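My grandmother never wrote down her groundnut soup, and I've spent most of this fall trying to get it back. I have made it 7 times since September (my husband says eight, but he is counting the one I burned, and I am not). The first few were perfectly nice soups that a stranger would have been happy to eat, and not one of them was hers.

So on Wednesday I finally called my aunt Ohemaa, who lived with her the longest, and we talked for so long that my phone got hot against my ear. She told me I was adding the tomatoes too soon. She also told me about cousin Kobina's wedding, her knee, the price of smoked fish, and a neighbor's goat, and somewhere in between all that she mentioned that Grandma always cooked the peanut paste on its own first, slowly, until the oil came up to the top. I had been stirring mine straight into the broth like a person in a hurry!

I tried it that same evening with 800 grams of chicken thighs, one big onion, ginger, and one of the little hot peppers Maham brought me from her garden. It took close to 3 hours, what with all the standing and stirring, and I had the radio on and didn't mind a bit. When I tasted it I had to go sit down for a minute. It still isn't quite the same, and I think she may have used more ginger than anyone remembers, but it was close enough that I called Ohemaa right back and held the spoon up to the phone, as if that would help.

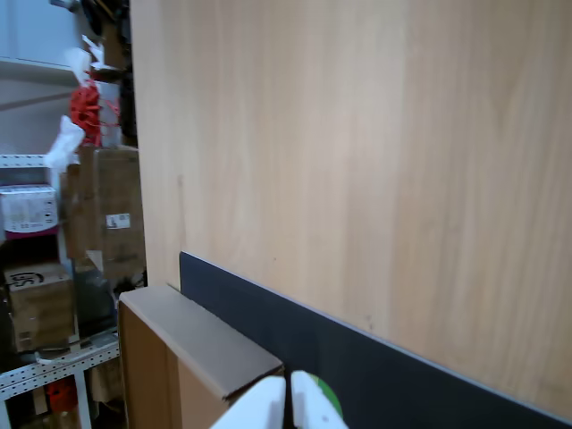 Next time I'm going to try it with the smoked fish, if I can find some that doesn't cost the earth, and I'll write down every step as I go.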